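From: Anneli Ojala
To: River Walkers list
Date: January 17, 2022
Subject: Re: Where does the Dirnov really start?

Nicanor Tapia wrote:
> The map at the Wonia trailhead puts the source at Lake Bech, but
> my old guidebook says it's a spring up on the ridge. Which one is
> right? And is the whole river walkable, or only the lower part?

Nicanor, I love this question! They're both right, sort of. Lake Bech is where the river first gets its name, so mapmakers like it. But the lake is fed by a little creek, and if you follow that creek up through the boulders (bring real boots) you come to the spring in your guidebook. It's 2000 feet above the valley floor and the water just slides out from under a mossy ledge. I could sit there all day.

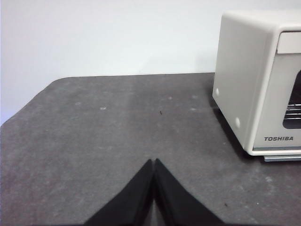

Corner of the countertop, with the toaster oven

From the spring to the mouth the Dirnov is 183 miles long. It drops fast through the gorge, then gets lazy and loops all over the flats below Wonia before it meets the Clelau. The two rivers run side by side in the same bed for a good way before they mix, brown on one bank and green on the other. Go see it in October if you can, when the water is low and the colors are strongest!
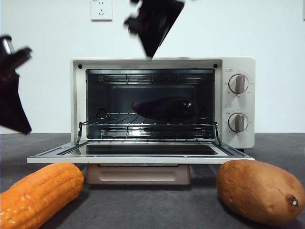 WALKING IT

Most of it, yes. The gorge has no path on either side, so you go over the top by the ridge road, 8 miles with great views and no shade at all. Below that there's a good trail on the east bank.

The only other gap is at the old ferry landing, where you have to leave the river for 2 miles and come back to it past the gravel pits. 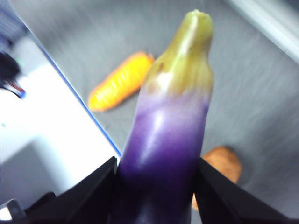 I'd start at the spring and go down, mostly for the fun of watching it grow from something you can step across. If you do the upper section, write to me first and I'll mark the creek turnoff on your map. It's easy to miss coming from the lake.

Anneli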